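Can and Cup Round at Plurcombe: Your Questions

The break area at Plurcombe gets busy, and we love that! People drift over to the big window with a drink, look out at the trees and stay longer than they planned. Last year the drinks round collected 3000 cans, every one of them carried off by Kianoush Shojaei and whoever was free that Friday. These are the questions we get most, with a few new ones from March.

Which drinks containers can I put in the round?
Any drinks can, slim or standard, plus plastic bottles and clear plastic cups. Cans with a dent or a squashed middle are fine too. We don't take glass (there's a crate for it by the Wullanik entrance).
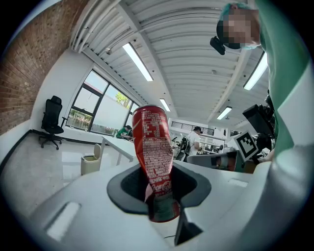
Do I have to rinse a can first?
A quick swirl of water is plenty. Tip it out, give the can a shake and drop it in. Sticky cans bring ants in warm weather, and the ants here are very determined.

Should I crush my cans?
Please do if you like doing it! Flatter cans mean we get more in a bag, and a full bag holds 126 if everyone squashes theirs. Left whole, it's more like 84, so you can see why Kianoush gets excited about a good stomp.

Can I leave my cup on the windowsill?
While you're still drinking, sure. The ledge is the best seat in the building and we'd never tell you to give it up. Just take your cup and bottle with you when you stand up. Anything left there at closing goes to the kitchen, where it sits on the Helell tray until morning. 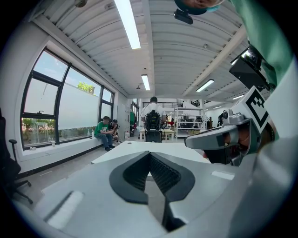
The same goes for lids and straws, which roll behind things and turn up weeks later. If you find one, pop it in the regular trash. Lids are too small for the sorting line at Tesfamariam, our pickup company, and they get stuck.

When is the pickup?
Every other Friday at 11. Bags need to be tied and by the back door before then. If you miss it, hang on to your bag for the next one.

Where does the deposit money go?
Into plants! The last batch paid for ferns and a really splendid lemon tree. Firouzeh Bakhtiari keeps the wish list, and she's always happy to hear about something leafy.

Can I bring cans from home?
Yes, up to one bag per person each round. Please write your name on it.

Page updated Sunday, April 6, 2025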